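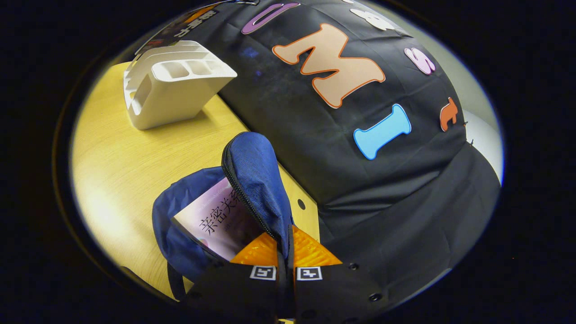
Okay friends, a few of you asked how the coat and blanket drive at church went this winter, and I keep typing out half an answer and then getting called away, so I'm going to sit down with my tea and do it properly. It'll take a few posts. Bear with me!

First the number, which I've been wanting to tell you. We gave out 115 coats. Last winter it was 61, and we thought that was a lot! I had the clipboard both years so I can vouch for it. That doesn't include hats and gloves, which went out of the bins so fast I gave up writing them down.

The blankets were Felista Magesa's doing from start to finish. She stood up at the end of the service in November and asked for "the good ones, please, the ones you'd put on your own bed," and people went home and did exactly that. I brought in the green plaid one my sister gave us and I only missed it a little.

If you haven't been over to Brosterby, the family shelter there has room for 23 households at a time and it was full nearly every night we went. We drove over in two cars, usually around 4:30 when the kids were home from school. One little boy tried on a red parka and would not take it off for supper. His mom said leave it, he's happy, so he ate his spaghetti with the hood up.

Money, because somebody always wants to know and I think that's fair. The Sunday plate and the soup lunch together brought in $3,908. Most of it went to boots, which hardly ever get donated in any shape to wear, especially kids' sizes. The rest paid for laundry (so many quarters!) and gas cards for the drivers.

I learned a thing or two about laundry, by the way. Down coats want low heat and a couple of clean tennis balls in the dryer, and they take forever. Like, bring a book. I got through most of a mystery and a whole bag of pretzels waiting on one big navy one.

Esther Langat organized the sorting table and I don't know how she does it after a full day at work. She had everything by size and then by zipper, meaning zipper works or zipper doesn't, and the doesn't pile went home with her in a garbage bag and came back fixed the next week. Esther, I know you're reading this, and I know you don't like a fuss, but there it is.

A few things we'd do differently. Start asking in September, when people are digging through their closets anyway. Ask for men's large and extra large by name, we ran out of those twice. And please check your pockets, dear ones! I have a set of house keys on a blue ribbon, a very nice pair of reading glasses, and a grocery list that says only "ham, ham for Pete." Come see me.

What's next: in March we switch over to the pantry shelf for spring. Peanut butter, canned fruit, cooking oil, rice, diapers in sizes 4 and 5. The basket is inside the side door, under the coat hooks, and the door is open mornings until noon. If mornings don't work, message me and I'll swing by your porch, I'm out and about most days anyhow.

We could also use one or two more drivers for the Brosterby run. It's an easy trip, maybe half an hour each way unless you get behind a tractor, and the company's good. You don't have to be a member or even come on Sundays. My neighbor rode along twice just for the conversation and ended up carrying most of the boxes.

All right, my tea's gone cold and the dog wants out. Thank you, every one of you who gave or drove or washed or prayed. If I forgot to answer something, ask me underneath and I'll get to it tonight after choir.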